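Search this journal
Enter keywords
Home Current issue Archive Authors Contact
Last updated 13 May 2025

3. Lending and return in the Stindbridge reading rooms

3.1 Participants and records

The study followed 200 households in Stindbridge that had joined one of the two reading rooms run by the Mwakyusa scheme. Each household could borrow books for 21 days and could renew a loan once, provided no one else had asked for the title. Loans were entered by hand in a ledger at the desk. Antwi and Nzioka copied the ledgers into a single table, and Lukumay checked the entries against the cards kept inside the books.

The table holds 600 loans. Where the name of a borrower could not be read, the loan was kept for the counts by title and left out of the counts by household. School textbooks were treated as a separate class, as families tended to hold on to them until the end of term whatever date was stamped on the card.

3.2 Interviews

Ticona and Kariuki spoke with adults from 21 of the households, at home and in whichever language the household preferred. The questions covered who chose the books, who read them aloud, and where they were put between readings. We had not planned to ask about storage. It came up in the first interviews, when parents linked late returns to books being mixed in with papers, clothes or kitchen things — and the question was added from then on.

Several parents said that a borrowed book with its own place was easier to find when the loan ran out. Others had no shelf and used a box or the top of a cupboard. Viller (the larger of the two rooms) gave out cloth bags for this purpose in August, but few of the people we spoke to still had one. Figure 1 illustrates what we class as open shelving.
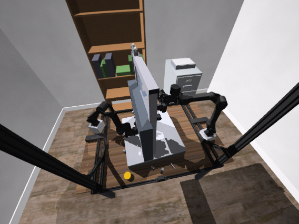

Figure 1. Open shelving with a small row of books, some upright and one box lying flat. Computer-rendered interior.

3.3 Coding of late returns

A loan was coded as late if the book came back after the stamped date and no renewal had been entered. Books returned to the wrong room were coded by the day they reached either desk. Lost books were coded separately, including those the household later paid for.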